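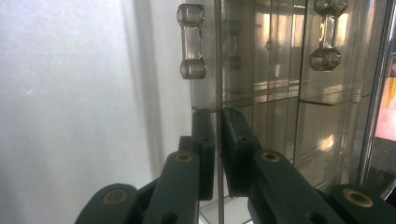 The clear dumbbell on its glass shelf, seen from the hand-held gripper.

I have been collecting demonstrations with the hand-held gripper for a while, and until this month nearly all of it was opaque objects on opaque surfaces. Mugs, blocks, boxes, the usual. The policy trained on those does fine on more mugs, blocks and boxes. It does badly on anything transparent, so I started a set of clear objects, and the worst member of that set is the one in the picture.

The setup is simple to describe. A clear dumbbell-shaped object stands upright on a glass shelf next to a large glass panel. I bring the gripper in by hand, close on the shaft, lift, move back, and put it down again. The camera rides on the tool, so the learning system gets the same view at training time that it will get on the arm. There is no separate outside camera. I had one for the first month of the project and dropped it, as I never found a use for the footage.

I keep the data in named batches. Sesard was the opaque set. Drudel is the clear set. Drudel stands at 57 accepted episodes, which is small, but I wanted to see the failure pattern before spending more evenings on it.

What the reflections do

With an opaque object on a table, there is one object and one gripper in view. Next to the glass panel there are more candidates than that. The dumbbell shows up again in the upper right, larger and browner than the real one, and there is a paler ghost of it between the rod and that reflection. The gripper links are doubled as well. The brass bushing in the reflected lower link is, if anything, easier to see than the ones on the tool.

My first attempt at a policy on this batch had a clear preference for the wrong dumbbell. It would start a reasonable approach, then drift right during the last part of the motion. I blamed my demonstrations first and went through them for a sideways drift of my own. I did not find one. The approach paths were close to straight, with the usual small wobble from my wrist.

The better explanation, I think, is contrast. The reflection has color in it and a strong highlight down the shaft. The real object is clear against a white wall, so most of what marks it out is the rims of the end caps. A network looking for an edge to follow has more to work with on the wrong side of the rod. I have not proved this. The test would be to put something dark behind the real object and run the same policy again, and I will do that when I have a board of the right size.

The pose problem

The second issue is with tracking. The tool pose comes from visual features plus the inertial unit, and a reflected feature moves the wrong way when the tool moves. A few of these are harmless because the outlier step throws them out. When glass fills half the view, there are enough of them agreeing with each other to pull the estimate off.

The sign of trouble in the logs is a jump in tool position of more than 3 cm between neighboring samples. My hand does not do that. I run a check over every episode after recording and reject any that contain a jump of that size. I rejected 21 episodes this way. I looked at each one before deleting it, and they had one thing in common: I had started recording with the tool already close to the glass, so the tracker never had a good view of the room to begin from.

The fix was a change in procedure. Each episode now starts with the tool well back from the shelf and a slow sweep across the ordinary parts of the room. Then I pause for 2 seconds and begin the approach. The sweep and the pause are trimmed before training. Rejections have dropped a lot since I began doing this, although I changed the room lighting in the same session and can't fully separate the two.

On lighting: there are two bright spots in the glass in the view above, one near the top and one lower down on the right. I tried getting rid of them by turning lights off, and the object got so faint that I had trouble placing the fingers myself. If I can't do the grasp reliably while looking straight at it, I don't want it in the data. So the lights stay on, and I vary them between episodes instead. Sometimes a lamp moves, sometimes the blinds do.

Variation and labels

I move the object between episodes, both along the shelf and toward or away from its edge. It is easy to settle into a rhythm where the new position is always a little to the left of the old one, so I now draw positions from a printed list. The script that makes the list is called Poon and is a dozen lines long. It also decides my starting height and side, and it has caught me being lazy more than once.

Labels are kept to a minimum. Each episode has the batch name, the object, the surface, and a yes or no for whether the lift succeeded. I used to write a free-text note for every episode as well. When I went back to use the notes, most of them said "ok", so I stopped. Failed grasps stay on disk with a no beside them and do not go into training for now.

One more habit that has paid off is watching the clips at normal speed with no overlays. The overlays make everything look more precise than it is. Without them I noticed that I was closing the fingers early on many of the clear-object episodes, before the shaft was fully between them, and then correcting. That correction is a real skill, but I was not doing it on purpose, and it was teaching the policy to close early too. I re-recorded the worst of those.

What is next

The next batch is Cudton, which will mix opaque and clear objects on the same shelf in front of the same glass. If the drift toward the reflection goes away for opaque objects and stays for clear ones, the contrast idea holds up. If it is there for both, then the doubled gripper is the more likely cause and I will need to look at masking the part of the view past the rod. I would prefer not to mask anything, because the mask would be tied to this one shelf.

I expect to have Cudton recorded by February, and will post the rejection counts along with the results.

Posted 23 December 2025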